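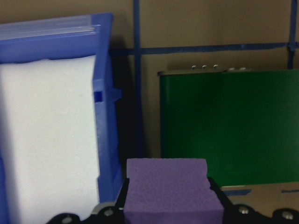 Photo: Femke Groen / Roltier

What Foam, Plastic and Cardboard Do

Look at the materials in the photo. A blue plastic holder has a block of white foam inside it. A frosted lid lies across the top. The wall behind is cardboard, with strips of blue masking tape on it. Each material is good at a different job.

Foam

Foam is a solid with gas trapped inside. The pockets of gas are called cells. When something presses on foam, the cell walls bend and the gas is squeezed. This uses up some of the energy of a bump, so less of it reaches whatever the foam protects. Foam also slows down heat, as gas in small cells cannot move around much.

Plastic

Many plastic holders are made by injection molding. Plastic pellets are heated until they melt. A plastic called polypropylene, for example, may be heated to 220 degrees Celsius. The melted plastic is pushed into a metal mold, where it cools and hardens. The mold can include slots, tabs and a rim that leans outward. A rim like this makes the top edge stiffer.

Look at the lid again. It has a few parallel ridges. A flat sheet of plastic bends easily, but a ridged sheet of the same thickness resists bending across the ridges. The lid is also translucent — it lets light through, but scatters it, so you cannot see clearly what is behind.

Cardboard

The cardboard used for shipping boxes usually has three layers of paper. The middle layer is wavy and is called the fluting. The waves work like a row of small arches and keep the two flat sheets apart. This makes the board stiff and light.

Masking tape

Masking tape is paper with a sticky coating on one side. The coating is made to hold lightly, so the tape can be peeled off later.

Try it

Lay a sheet of paper across two cups and put a coin in the middle. Now fold the paper into narrow pleats, like a fan. Lay it across the cups again with the folds running from cup to cup, and add coins one at a time. Write down how many it holds.

Text: Lieven Claeys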